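Home About Grounds Paths & Paving Hedges Contact

About Craddock Grounds

3 min read

We look after the outside of places where people mostly work on the inside.
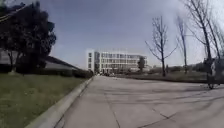

Craddock began with one mower and a contract to keep the edges tidy at a training college. The mower was called a Gereo, it started when it felt like it, and we still have it in the shed out of a loyalty it never showed us. These days there are 36 of us looking after 77 sites: colleges, offices, a couple of clinics and one crematorium, where we have learned to mow very quietly.

Most of what we do is grass, hedges and concrete. People have opinions about the first two. They will write to us about a hedge that leans, and they will write again when we straighten it. Concrete gets no letters at all until somebody trips on it, so we walk every path we look after and check the joints between the slabs, the kerbs and anything a tree root may be planning. Last year that came to 1,352 joints cleaned out and refilled, a figure we mention at parties with mixed results.

Thirumalai Thampi runs the paths side. He came to us from road building and regards a footpath as a road with better manners. If you ask him for a quote he will want to see the path after heavy rain, and he will bring his own boots. Please don't offer him a straight path where a curved one would do. He has a talk about it.

On lawns we are less grand than some. We cut little and often, leave the clippings where we can, and don't promise stripes. Grass goes a bit yellow and brown at times, and we would sooner tell you so than sell you something green in a drum. Hedges are trimmed outside the nesting months. Trees we leave to the trees, unless a branch has started on your roof - then we ring Presetti, who have the ropes and the nerve for it.

New sites start with a walk round, which is free and takes up to 2 hours, depending on how many people come out to show us the puddle. There is always a puddle. After that you get a plan on paper, a price, and the number of the person who will be doing the work.

The office is open from 7.30 in the morning. Leaf season starts in October, and we book up early for it.

Back to top Our sites Ask for a walk round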